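The Second Invoice

Two-armed robot cells are being sold to small businesses as bench equipment. The people paying for them should read past the first page of the quote.

By Domenica Sutter

The offer landed on Rasha Khalaf's desk in April, and it was a good-looking one. Brindora, which puts together small two-armed cells for light bench work, wanted to lease her one for 800 dollars a month. Khalaf runs purchasing at Famside, a repair shop for home networking gear. The sales deck said the cell would "absorb routine handling." She wrote "which?" in the margin and sent it back.

It's a fair question, and I have now put it to three sellers without getting a straight reply. Routine handling at Famside means boxes with cords attached. Cords are a miserable thing to automate. A box has a shape you can plan for. A cord has whatever shape it was dropped in, and it takes the next cord along with it.
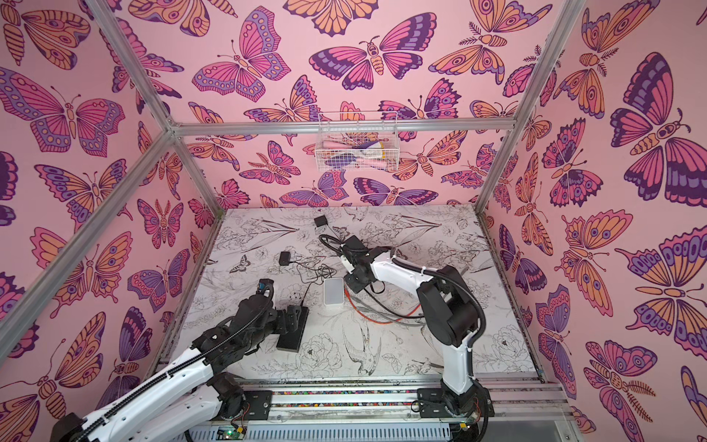 Khalaf's budget sheet had one line for the lease and one for power. When she asked Afaf Twal, a former line engineer who now reviews equipment quotes for a fee, to look it over, it came back with far more lines. Spare gripper fingers. Replacement cable sleeves. Floor space, at what the landlord charges for it. Hours for the person who resets the bench when a job goes wrong, and that person's hours were the biggest number on the page.

"The lease is the cheap part," Twal told me. "They price it so you'll stop reading."

By her math the real monthly cost was the lease plus another 912 dollars, before anyone had been trained. Brindora disputes the labor figure. Its own estimate for the same extras is 726 dollars, which still nearly doubles the price on the cover.

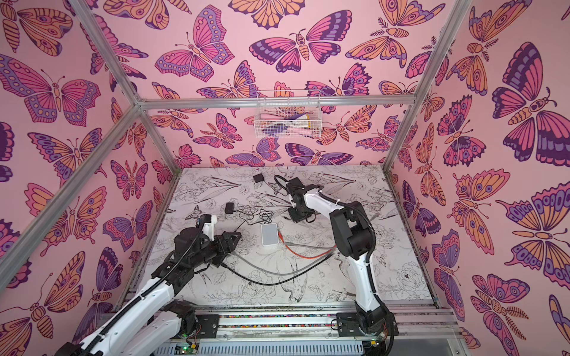 Two arms on a shared front rail, with cables and a small white box on the table between them.

Ebere Afolabi, who handles accounts for Brindora, says buyers like Khalaf are looking at it the wrong way. A cell is bought for what it'll do next year, he argues, and the customers who wait will pay more to catch up. I've heard this about a lot of machines. Sometimes it was true. But a small shop can't make payroll out of next year, and the contract he showed me puts no number on what the thing should be able to do by then. 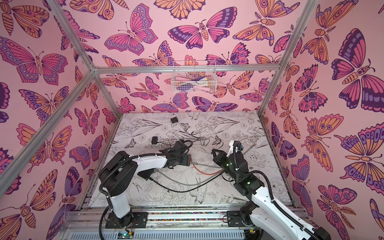

What would change my mind is a trial on the buyer's own parts, with the buyer's own mess, and a bill that goes down if the arms sit idle. Chuensuk, a smaller seller, says it'll write that kind of deal for 4 customers this year. Its draft leaves "idle" undefined, and Twal has already sent it back with questions.

Khalaf hasn't signed with either company. She has asked Brindora for uptime records from a shop that sorts cords, and has moved the money into a new test bench and a part-time hire until they arrive.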